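Section 2. Setting Up the Power Strip
Milteseo Desk Kit, Set-up Guide, revised 9/14/24

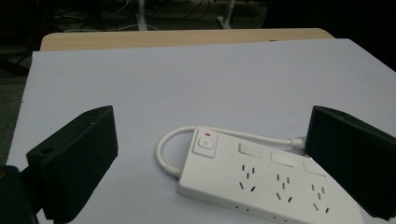 Fig. 6. White power strip, with the master switch at the cord end and a switch panel for each socket group.

Good news: this is the quickest part of the whole desk build, and it makes everything after it easier! Once the strip is in its place you can plug in your lamp, your monitor and your charger and stop crawling under the desk for good.

Before you start

Have the desk standing where you want it to stay. Find the wall outlet you will use and check that the cord reaches it with some slack left over. If it doesn't, move the desk. Do not add an extension cord.

CAUTION: Never plug one power strip into another. Read the rating label on your strip and keep the total load of everything plugged in below that number. Space heaters, kettles and hair dryers go straight into the wall.

Placing the strip

1. Wipe the desktop or shelf with a dry cloth.

2. Lay the strip down with the outlets facing up and the cord end toward the wall. Leave the cord unplugged for now.

3. Slide the strip back until the cord can drop behind the desk without a sharp bend. We like it toward the left on the Eltville desk and dead center on the smaller Yeo, but go with whatever suits the way you work.

4. Run the cord down through the Bisatar clip on the rear leg. Press the clip shut with your thumb. You'll hear it snap.

Note: Keep the strip on its own patch of desk, away from papers, curtains and the plant you are about to water. The small holes along the side of the housing should stay uncovered.

Powering up

5. Set every device to off.

6. Push the strip's plug all the way into the wall outlet.

7. Press the round button on the master switch. Look for the little red light just above it.

8. Plug in one device, use the switch panel next to its outlet, and turn the device on. Then do the next one, and so on down the strip.

Note: The slots are cut in a combination pattern for more than one style of plug. A plug should go in straight and sit firmly. If it wobbles or has to be forced, take it out and use a different outlet. The slots do not change the voltage, so check the label on anything you bought abroad.

Which device goes where

There is no wrong order, but after setting up a lot of desks we have a favorite. Put the monitor nearest the master switch, where its cord can go straight down the back with the other one. The lamp goes in the middle. Save the outlet farthest from the cord for the phone or laptop charger, the one you'll be pulling out and putting back all day (it's so nice to have it within reach).

Labels help too. Sheet 101 in the kit has stick-on tags for plugs; write on them before you peel them.

CAUTION: Hold the plug, not the cord, when you unplug anything. If the strip feels hot, smells odd or crackles, turn off the power at the breaker, unplug the strip and stop using it.

Care

Switch off and unplug the strip before dusting. Use a dry brush on the outlets. No sprays, no damp cloths.

Text for this section by Byung-chul Lim.

Continue with Section 3, Tidying the Cables.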